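El peso de la pelota: cómo se mide hoy la carga de un lanzador de balonmano

En el balonmano, el hombro dominante soporta la mayor parte del trabajo y casi nada de la atención estadística. Los informes de partido recogen goles, paradas, pérdidas y exclusiones. El número de lanzamientos que un lateral ejecuta en los entrenamientos, a qué velocidad y con qué descanso entre series, ha quedado tradicionalmente en la memoria del preparador físico o en una hoja de papel pegada a la taquilla.

El club de Ostadton trabaja desde hace dos temporadas con un registro individual del brazo de lanzamiento. El sistema combina un sensor inercial alojado en una manguera de compresión, fabricado por Tratora, y un programa de análisis llamado Miltemen, que clasifica los gestos y calcula una carga acumulada por jugador. Ninguno de los dos elementos es nuevo por separado. Los sensores inerciales se usan en el béisbol y en el voleibol desde hace años; la dificultad del balonmano está en la variedad del gesto.

Un lanzamiento en apoyo, uno en suspensión y uno de cadera producen señales distintas. A esto se añaden el pase largo de contraataque, que mecánicamente se parece mucho a un lanzamiento, y el contacto del defensor, que introduce picos de aceleración ajenos al brazo. Un sensor que solo contara picos por encima de un umbral sumaría empujones y caídas.

El dispositivo

La unidad se coloca en la cara externa del antebrazo, unos centímetros por debajo del codo, y contiene un acelerómetro triaxial y un giroscopio. La posición es un compromiso. En la muñeca la señal sería más limpia, pero el reglamento y el sentido común desaconsejan un objeto rígido en la zona con la que se bloquea y se agarra. En el brazo, por encima del codo, se perdería buena parte de la rotación interna del hombro que interesa medir.

La fijación resultó más problemática que la electrónica. Con la primera versión de la manguera, el sudor hacía girar la unidad sobre el eje del antebrazo durante la sesión y los datos de la segunda mitad no eran comparables con los de la primera. La solución consistió en un bolsillo cosido en dos capas y una calibración breve al comienzo de cada bloque: brazo en cruz, codo a noventa grados, dos rotaciones lentas. El programa corrige a partir de ahí la desviación angular.

La resina es otro factor local. Los jugadores se la aplican en los dedos y acaba en la manguera, en el conector de carga y en los estuches. El club lava las fundas a mano, con un disolvente suave, y sustituye las que pierden elasticidad.

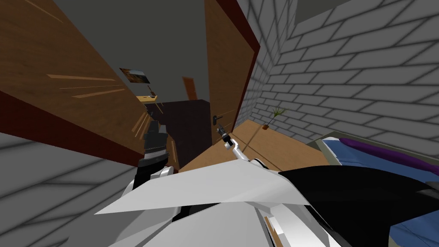
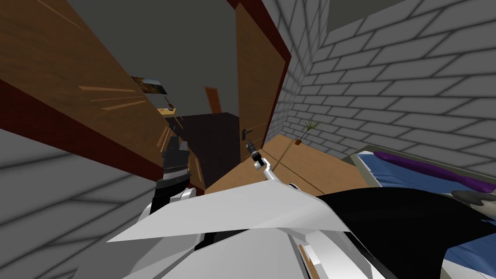

La clasificación

Para entrenar el clasificador se etiquetaron a mano 488 gestos grabados en sesiones ordinarias, con vídeo sincronizado. Es una muestra modesta. Bastó para separar lanzamientos de pases cortos con un error tolerable, pero no para distinguir con fiabilidad el lanzamiento de cadera del pase picado fuerte. El cuerpo técnico optó por agruparlos en una misma categoría y asignarles un peso intermedio.

La carga de cada gesto se calcula a partir de la velocidad angular máxima del antebrazo y del tiempo transcurrido desde el gesto anterior de intensidad comparable. Un lanzamiento aislado a máxima velocidad puntúa menos que el mismo lanzamiento al final de una serie densa. La fórmula incorpora además un factor de recuperación que se reduce tras los viajes largos y los partidos de entre semana.

El resultado se expresa en unidades arbitrarias, sin equivalencia física directa. Sirve para comparar a un jugador consigo mismo. Comparar a un extremo con un lateral carece de interés: el primero lanza menos veces, desde ángulos más cerrados y con mayor componente de muñeca, y su perfil semanal apenas se parece al de un jugador de primera línea.

Qué se ve en los datos

La primera observación del club fue que el calentamiento de porteros pesaba mucho más de lo supuesto. En esa rutina, los jugadores de campo lanzan por turnos a zonas acordadas para activar al guardameta. Se considera trabajo ligero. En la semana de mayor volumen de la pretemporada, un lateral izquierdo acumuló 131 lanzamientos solo en ese ejercicio, casi todos sin control de velocidad y con el hombro todavía frío.

La respuesta fue reorganizar los turnos. Los laterales entran ahora en la última ronda y los pivotes, que lanzan poco el resto de la sesión, asumen las primeras. El cambio no exigió tecnología alguna una vez conocido el reparto.

La segunda observación afecta a la distribución semanal. El plan anterior concentraba el trabajo de finalización en la sesión previa al partido, por razones de confianza y automatismos. La curva de carga mostraba un máximo poco antes de competir y un valle a mitad de semana. El plan actual adelanta el bloque denso y reserva para la víspera 3 series cortas a velocidad submáxima, con el portero informado de la zona.

Queda por resolver la interpretación de los descensos. Cuando la velocidad angular media de un jugador cae durante varios días, puede deberse a fatiga, a una molestia no comunicada o a una consigna táctica. El programa no discrimina entre las tres. Marca la serie en ámbar y el fisioterapeuta pregunta.

Limitaciones

El registro mide el antebrazo, no el hombro. La relación entre la velocidad del segmento distal y el esfuerzo que soporta el manguito rotador depende de la técnica individual, de la fuerza de los rotadores externos y de la contribución del tronco. Dos jugadores con idéntica cifra pueden estar sometiendo la articulación a exigencias muy diferentes. Por ese motivo el club mantiene las pruebas mensuales de fuerza isométrica y de rango de movimiento, y cuando los datos del sensor y los de la camilla discrepan, prevalecen los segundos.

Tampoco hay grupo de control. La plantilla ha cambiado entre temporadas, el calendario también, y atribuir al sistema una variación en las bajas por lesión sería metodológicamente incorrecto con tan pocos casos.

Está además la cuestión del uso de la información. El acuerdo interno establece que los datos individuales son accesibles para el jugador, el fisioterapeuta y el preparador físico, y quedan excluidos de cualquier negociación contractual. Los archivos se borran cuando el jugador abandona el club, salvo petición expresa de conservarlos.

El siguiente paso está previsto para junio, con una unidad más delgada que Tratora ha adaptado para las categorías inferiores. En esas edades el interés es mayor, puesto que el cartílago de crecimiento tolera peor la repetición y muchos jóvenes entrenan a la vez con el club, el centro escolar y la selección territorial. Cada entidad conoce únicamente su parte. El registro tendría que acompañar al jugador de una pista a otra, y eso obliga a que las tres acepten el mismo formato de datos y el mismo protocolo de calibración. Por ahora lo ha aceptado una.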